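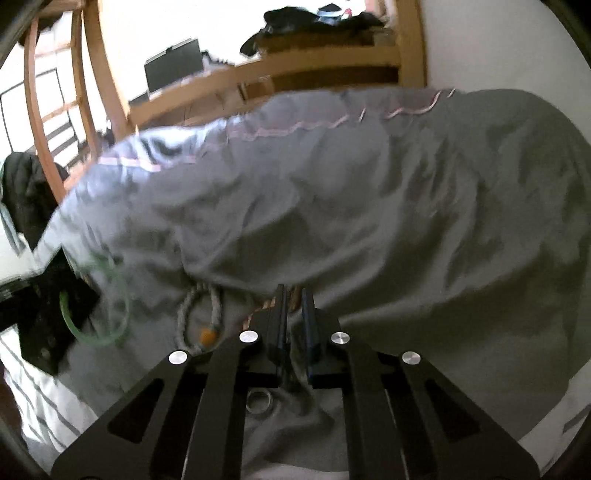
How a Drawstring Bag Works

A drawstring bag is one of the simplest bags there is. It has no zipper and no buckle. It closes with a cord.

You may have one for your gym shoes, your laundry, or your swim things. A gray one like the bag in our picture can have extra parts too, such as a bead, a strap, or a line of colored stitching.

The hem

The top edge of a bag is called the hem. The cloth is folded over and sewn down so that it will not fray. Fraying is when threads come loose at a cut edge. On our bag the hem is sewn in pale pink, and the line of stitching is wavy. Wavy or zigzag stitches can stretch a little when the cloth is pulled. A straight line of stitches stretches less and may snap.

The tunnel

On many drawstring bags, the folded hem also makes a long, thin tunnel. Sewers call it a casing. The cord runs through it, all the way around the mouth of the bag. When you pull the cord, the cloth slides along it and bunches up. The opening gets smaller until it is shut.

The cord

A cord is made of many thin threads twisted or braided together. One thread is easy to break. Many threads share the pull, so the cord is much stronger – strong enough to carry a bag full of shoes.

The bead

Look for the small orange bead near the end of the gray cord. A bead gives your fingers something to hold. On some bags it also keeps the cord from slipping back into the tunnel.

Try it yourself

Lay a sock flat and thread a shoelace in and out around the top, with 20 small gaps between the stitches if you have room. Use an old sock and ask a grown-up to help you make the holes. Pull both ends of the lace. The sock closes in the same way as the bag.

Written by Nima Soltani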